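Nundbridge automation open day – a visit report

December 13, 2023

I had been meaning to get to the Nundbridge open day for years, and I am so glad I finally made the trip (even if the bus dropped me at the wrong gate and I arrived with soggy shoes). The site is bigger than I remembered, and the tea was free, so I was in a good mood before I'd seen a single robot.

The morning belonged to Bravus, who walked 23 of us around their packing cell. They were very open about what their guarding does and doesn't cover, and I liked that the stop buttons were tested in front of us, one after another, before anyone stepped past the yellow line. One visitor asked how often that happens on a normal day, and the answer was every shift change, written in a paper book. I do love a paper book!

After lunch I went along to the Graver talk, which was the one I'd really come for. It dealt with good practice for hand-held grippers – the kind a person carries and works with in an ordinary room, so that a robot can learn from the recordings later on. The house rules fit on one sheet, and I copied down as much as I could:

Wipe both lenses before each session.
Check that the label on each gripper can be read and matches the log.
Keep fingers clear of the jaws when they close.
Take a break after 20 minutes, longer if your wrists are sore.
Put away letters, photos and anything else with a name on it.
Stop whenever you like, and say so if you want a recording deleted.

The last one led to a long and rather lovely discussion about homes. A factory floor has its rules painted on the ground, but a bedroom is somebody's own, and the speaker felt consent should be asked again each time. I agree with that. There was also some grumbling about labelling, as one batch of up to 3000 clips had to be checked by hand after two log sheets got swapped.

I missed most of the Kolář stand, sadly, as they were packing up by the time I got there. Next open day is in May and I'll be going straight to them first.

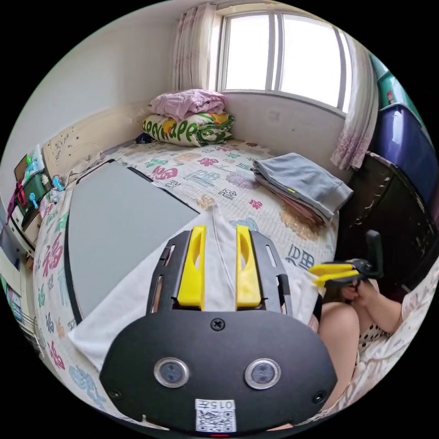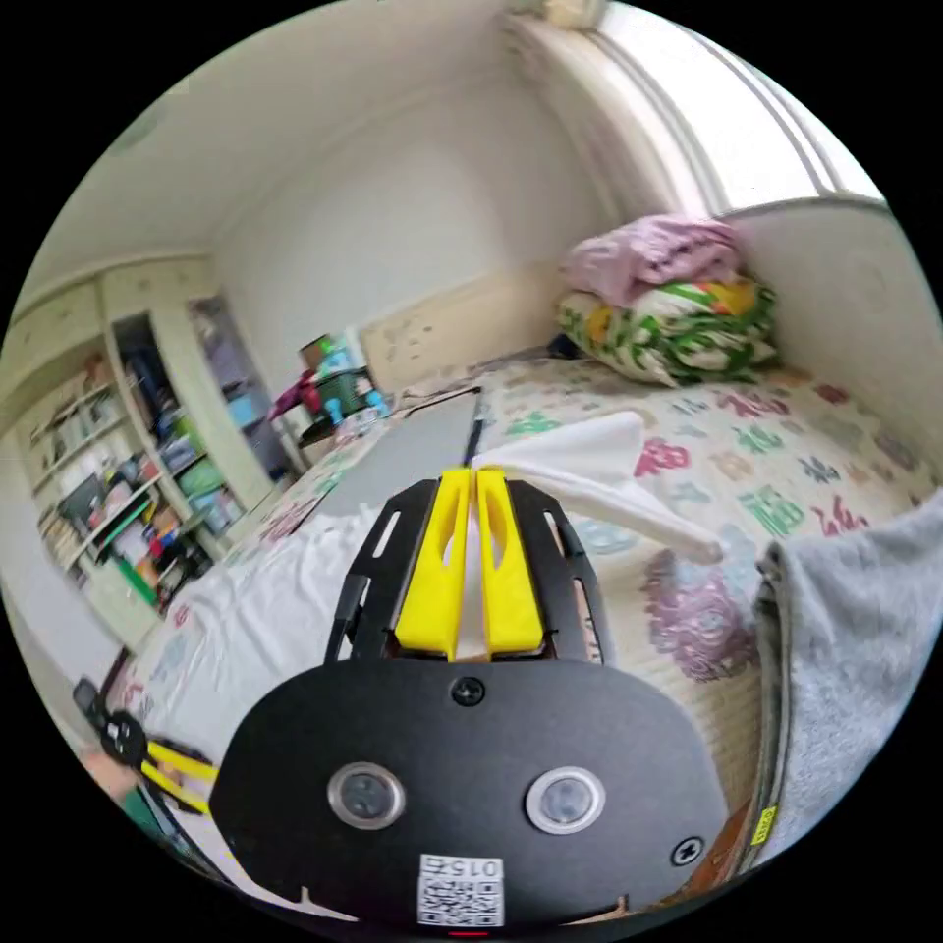
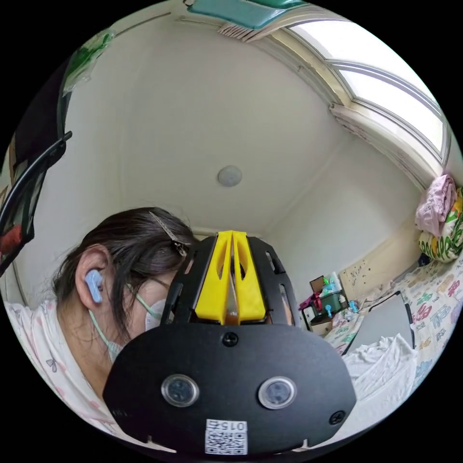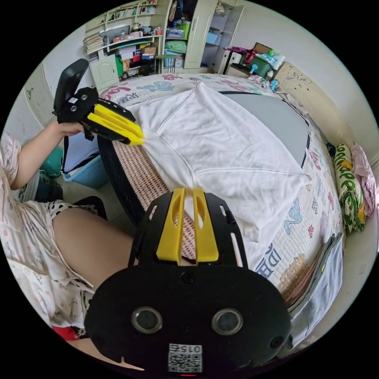
Hand-held grippers with yellow fingers, in use in a bedroom.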